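February, afternoon

Flendow hand-held gripper kit, on loan, second session. Booth set up with the black curtain. Ebise on the gripper, me on the laptop, Shinji in and out.

Firmware updated before we started. The supplier's note says calibration takes 90 seconds. Ours failed the first time and went through on the second, after I turned the exposure down. Marker tracking fine after that, no dropouts in the log.

Battery went from full to 57 per cent over 45 minutes of recording. Better than the Vultlow one, which also ran hot at the handle.

Orange soft pads are the best part of the kit so far. They give enough that you don't have to line up square with the thing you're picking up. Thin flat stuff is what we mostly care about, so we spent the rest of the session on the white board, held upright.

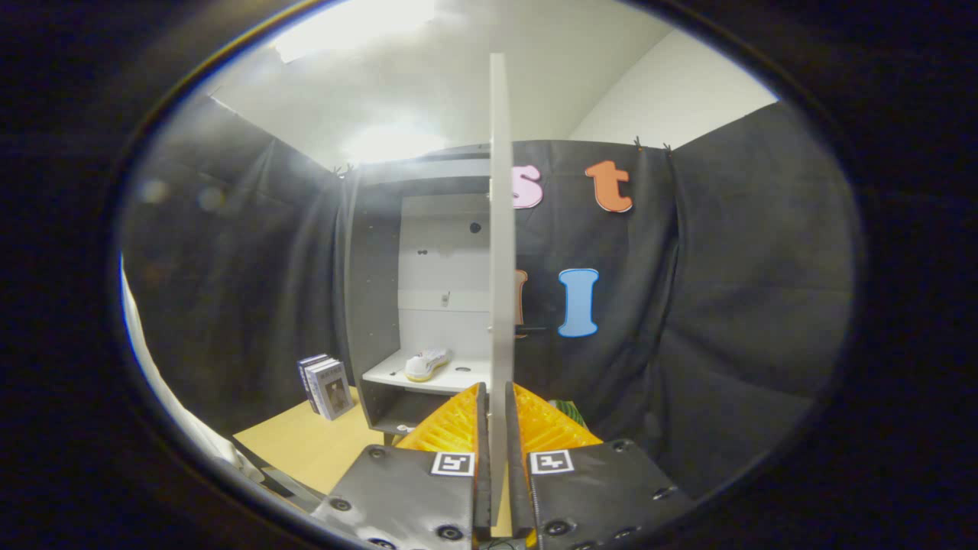

Ebise finds the trigger stiff and wants to try a lighter spring. Lorraine to ask whether they sell one. Also ask about spare pads, as the price list only shows the complete set at 1319 and I don't want to buy another set for the sake of one torn pad.

Lens is very wide and lines bow towards the edges. Check that Jocelyn's script takes their lens file before we say yes.

Still to do: soft bag, mug, repeat calibration from cold. Kit goes back to Maxine after that.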